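用仿真数据给双臂策略"打底":我的联合训练流程(附参数和踩坑)

上个月把联合训练(co-training)这套流程从头到尾跑通了,陆续有人来问配比怎么调、仿真场景要做到多像,我就干脆写成一篇,省得每次翻聊天记录。先说清楚,我做的是桌面双臂任务,两只手形末端,模仿学习,策略网络用的是很常见的动作分块那一类。你要是做移动底盘或者强化学习,后面有些数字就别照抄了,思路倒是可以看看。

一句话概括方法:真机示教只录少量,仿真里大量生成,两边混在一个批次里训。听着简单吧?我第一次也这么觉得,然后花了三个星期才搞明白为什么混了之后还不如不混……

准备工作

我手上的东西是这些:

真机示教80条,遥操作录的,任务是把盘子里的小东西挪到隔热垫上。
仿真示教400条,在Esura里生成。Esura是我们组自己维护的仿真环境,换成你熟悉的任何一个都行,只要能离线渲染、能导出关节状态。
数据格式转换脚本,我用的是Clenlow,主要图它能把两边的时间戳对齐。
一张显存够用的卡。批次太小的话混合比例会抖得厉害,这个后面讲。

第一步:先把动作空间对齐

别急着弄画面!先看动作。我最早就栽在这儿:真机记录的是绝对关节角,仿真导出的是增量,两份数据单独训都没问题,一混就开始抽搐。检查方法很土,各抽几条轨迹,把每个关节的最大值最小值打出来对着看,哪一维的范围差得离谱就去查哪一维。手指那几维尤其容易出事,有的接口零表示张开,有的零表示合拢,两边反着来,损失曲线照样往下掉,一点都看不出毛病。

归一化的统计量我建议只用真机数据算,然后套到仿真上。反过来也试过,部署的时候动作会整体偏小,手伸到一半就犹豫。

第二步:布置仿真场景

我的习惯是任务物体摆得规矩一点,背景放开了随机。桌面材质、周围的家具、杂物,每条示教都重新抽一遍,抽出来什么样就什么样。有时候会抽到很怪的组合,比如大理石台面旁边冒出一把椅子,没关系,留着。我一开始还手动筛过一轮,把看着不合理的都删了,结果策略对背景反而更敏感,后来全加回去了。

材质这块我多说两句。纯色桌面训出来的策略,换张有花纹的桌子就懵;加了带纹理的石材和木纹之后好很多。资产我是从Kakakhel那个库里挑的,盘子、垫子、小点心什么都有,质量参差不齐,导入前记得看一下碰撞体,镂空的东西经常给你包成一整块。

相机位姿也要随机,幅度小一点就够。上下的黑边我是保留的,画面等比例缩放再填充,真机那边也用同样的填充方式。千万别一边填充一边拉伸,圆盘子在一边是圆的、在另一边是扁的,网络会很困惑。

渲染完先别开训,随手翻几十帧看看。我主要盯手和物体挨得近的时候:手挡住了多少?目标还露不露得出来?像这种左手悬在白盘子上方、底下的红色小物件只露一条边的,我会专门留一部分,真机上遮挡只会更严重。
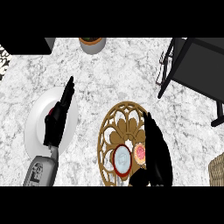 第三步:定混合比例

终于到大家最爱问的了。我的做法是按采样概率混,不按条数混。400条对80条,直接拼在一起随机抽,真机数据会被淹掉。我在采样器里给两边各设一个权重,从一半一半开始试,然后往两头挪。

在我这个任务上,仿真占多数的时候背景泛化最好,真机占多数的时候抓取那一下最准,最后停在稍微偏真机的位置。这个值跟任务关系很大,你得自己扫一遍。扫的时候别偷懒只看验证损失,它跟真机成功率基本对不上号,我被骗过好几次。

批次大小也会影响。批次太小,某几步里可能一条真机样本都没抽到,曲线就一跳一跳的。我后来改成每个批次内部固定份额,稳多了。

第四步:训练

总共训120轮,学习率先热身再余弦衰减,没什么花样。图像增强只开颜色抖动和轻微裁剪,翻转不要开!双臂任务左右一翻,动作标签没跟着换,等于给自己下毒。(别问我怎么知道的。)

最后一段我会把仿真权重再往下降一点,让策略收到真机分布上来。这一步收益不算大,但几乎不花时间,我就一直留着。实验记录扔在Sturkico上,每次改了采样权重都写进备注,不然过一个星期谁也想不起来哪条曲线是哪条。

第五步:真机评测

每个检查点跑26次,物体初始位置提前用胶带在桌上标好,所有检查点用同一套位置。顺序打乱着来,别一个模型连着跑完再换下一个,光线和手臂状态都会变,上午和傍晚的结果能差出一截。

记录的时候我把失败分成几类:没够着、碰倒了、抓起来又掉了、放偏了。只记成功失败的话,你不知道该回去改哪儿。我这边加了仿真数据以后,"没够着"少得最明显,"抓起来又掉了"几乎没变,想想也合理,接触那一下的物理本来就仿得不太像,要改善还是得靠真机示教。

几个常见问题

仿真画面要多真实?比我原先以为的低。光影糙一点能忍,物体尺寸和相机视角不对就很难救。

真机数据还能再少吗?我试过减半,换背景还行,抓小东西就明显不稳了。

需不需要给两边加个域标签?加过,差别不大,后来为了省事去掉了。如果你两边的相机差得比较多,倒是值得试试。

下一步我想把隔热垫换成几种不同的容器,看看这套权重要不要重新扫。配置文件我整理好再放上来,采样器那部分写得有点乱,先让我改改变量名。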